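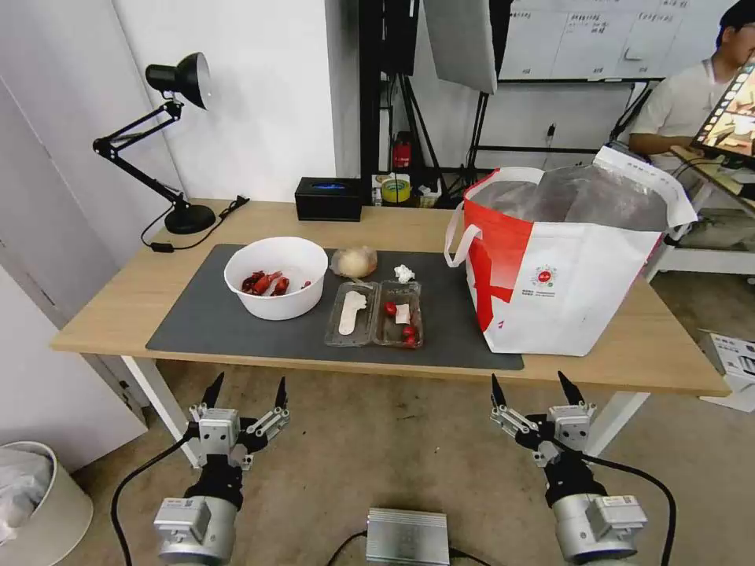
*Bowl, trays and shopping bag on the bench, both grippers up.*

September 24, 2022

Long one, so I'm writing it up while I still remember which setting went with which run (last time I left it overnight and Solène had to piece it together from my scribbles, sorry Solène!). The job is still the shopping task for the January demo: things come out of the bag, things go in the bowl or stay in their trays, and the arms mustn't fight over the middle of the mat.

First hour went on the timing between the two arms. Baltasar had changed the home pose and not pushed it, so the left one kept waiting for a signal that never came. Pushed now, it's on the branch called skosteo. Please pull before you touch anything.

After that I wanted to get back to the soft round one next to the bowl, which has been our worst object by miles. The gripper comes in nicely from the right and then squeezes far too early, and I'm fairly sure it's the depth reading being fooled by shiny plastic. I've put the approach height up a bit and slowed the last part to 16 per cent of full speed. It's painfully slow to watch, but I'd take slow over squashed. 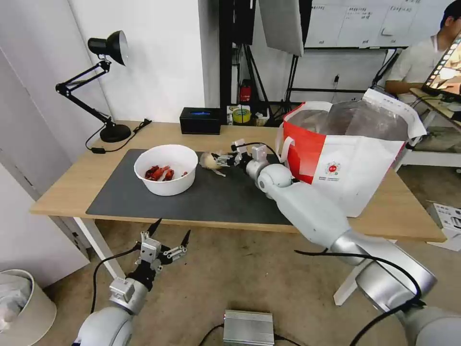

**Delaunay Student Robotics Club / Bench Team**

Baptiste asked why we don't just drop the force limit and leave the speed alone. Tried it! At the low limit the fingers stall on anything with a bit of weight, and then the whole routine times out and goes home in a sulk. There may be a middle value that works for everything but I haven't found it. Raili thinks we should set it per object, and she's probably right, it's just more typing.

The bag is the other headache. The sides move whenever the wrist brushes them, and the opening is never quite where the planner thinks it is. I've added a pause above the rim so it can take a fresh look before going down, and the reach now comes in from the right with the fingers nearly shut, opening once they're below the top edge. Left arm holds still the whole time, fingers open, well out of the way.
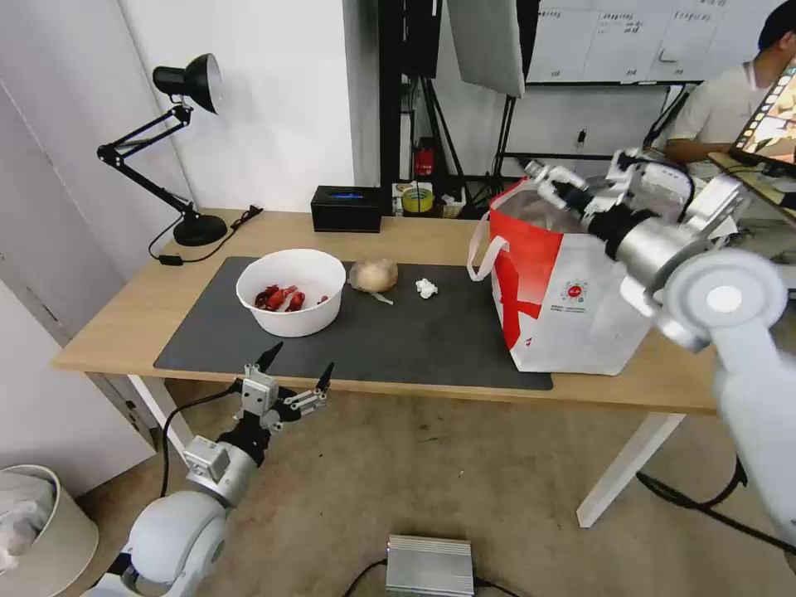

One thing I noticed while doing that: the elbow gets very close to its limit if the bag is pushed too far back. So when you set up, keep it forward on the right-hand side. I'd put tape marks down, but Pascal hates tape on that table, so maybe chalk?

Tray work was more fun. The lid is a pain when it flops over to the left, as that's exactly the side the gripper wants to come from, and going over the lid means a steeper wrist angle than I like. Fine for the pale block, fiddly for the little red bits. Baptiste wants to try turning the tray round, which I suppose is cheating, but I'd allow it for the demo.
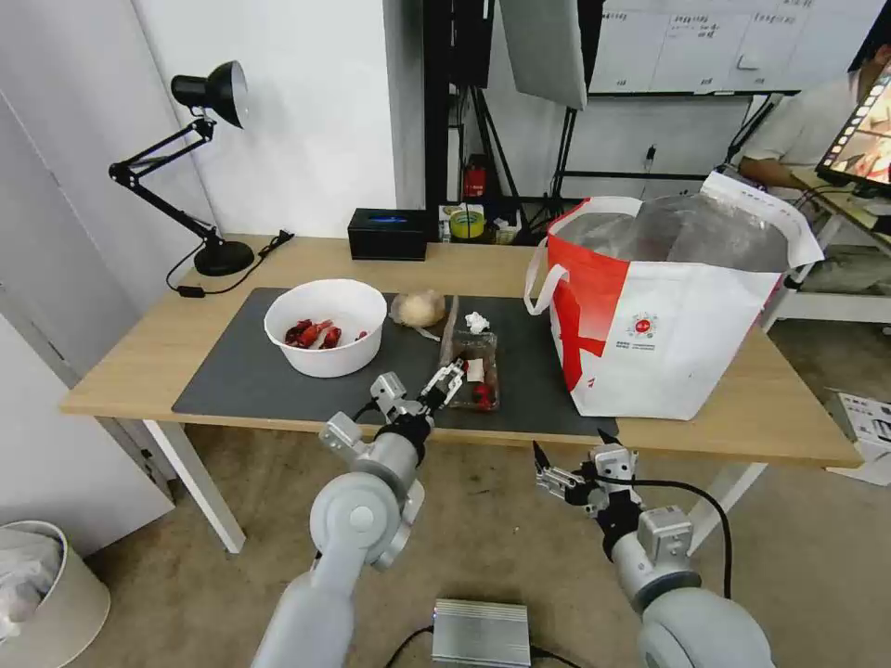 I also swapped which arm does the trays, with the right one hanging back in front of the table until the left is clear. Much calmer. The log is in the Flerkeo folder, file name ends in 90, ignore the one ending in 100, I had the wrong gripper offset loaded.

Still to do:

- per-object force table (Raili, me)
- see if the depth filter helps with clear plastic
- ask Pascal about chalk
- rename the poses, "home2_new_final" is my fault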